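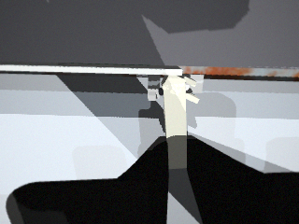

Senad Petek's first comment on the draft of this chapter was that it should open with the price of the kit and the hours it takes to learn, as those were the only two figures his college had asked for before placing an order. The hours are treated in Section 8.4. The price depends on the license and is left to the supplier's current list.

Chapter 8
Evaluating a Packaged Two-Arm Cell

8.1 What is being offered

The Lasen bench package is sold as a complete two-arm cell for training and light assembly work. It is supplied in two forms. The first is the physical cell: arms, grippers, support frame, controller and cabling. The second is a simulated cell that loads the same joint limits, the same gripper geometry and the same task files. A buyer can take the simulated form alone and add the hardware later. This chapter deals with the simulated form, which is where most courses begin.

A packaged cell differs from a custom one in what the buyer is allowed to change. In the Lasen package the arm model, the gripper model and the control rate are fixed. The mounting positions, the table finish, the lighting and the workpieces are open to editing. The distinction matters for review work: a fault in a fixed item must be reported to the supplier, while a fault in an open item is usually the user's own.

8.2 Layout and reach

Reach is the first property to check in any two-arm cell. Each arm has a region it can serve alone, and the two regions must overlap enough for both grippers to work on one part. The overlap should be judged with the grippers pointing down, as a pose that can be reached with a level wrist may not be possible with a steep one. In the layout used for this chapter, the arms are mounted on opposite sides of the table, the left on a short black pedestal and the right on a white one, and both lean inward so that their grippers face each other over the tabletop. A tall frame stands over the same area, and every arm path has to be checked against its posts as well as against the other arm. The small white block near the right gripper, toward the back of the table, is a useful reference point for a first reach test from the left side.

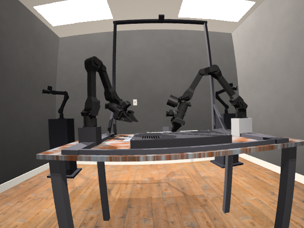

Clearance comes second. The collision checker supplied with the package tests link against link and link against fixture. It does not test cables, which are absent from the simulated form. Ait Brahim, the firm that supplies the courseware, recommends a margin of 40 mm between any link and the frame during training, to be reduced only after the task file has run cleanly 13 times in a row. The margin is set in the cell file and applies to both arms.

8.3 The board task

The package includes 2 task files. The simpler one moves a block from one side of the table to the other. The second, the board task, is the one reviewed here. It calls for both arms to work close to a circuit board, and it is the better test of the product - most weaknesses in a two-arm controller appear only when the grippers are near each other and near a thin part.

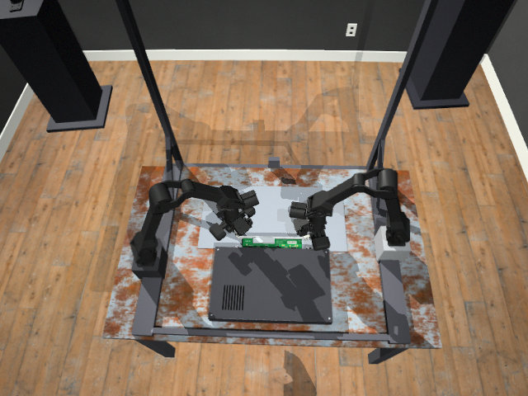 Figure 8.3. Board task: circuit board at the near edge of the mat, with one gripper toward each end and the dark panel in front.

Three points should be recorded for each run: the position of the board before contact, the pose of each gripper at contact, and the position of the board after release. The package logs the first and third without being asked. The second must be turned on in the task file, and Bouchra Kabbaj notes in her review of the February release that the setting is lost when the file is copied to a new project. Readers should check it each time.

Surface finish is an open item, and the supplied table finishes include several with strong color patches. These are meant for testing vision routines. A routine tuned on a plain surface may take a patch for an edge, so results from plain and patterned tables should be kept in separate logs.

8.4 Time to learn

Ait Brahim lists 13 hours of guided work for the simulated form, with the board task placed in the last 2. Students who have finished Chapter 7 can skip the material on joint limits. Those who have not should work through it first, as the error codes used in the exercises are defined there and are not repeated in the package manual.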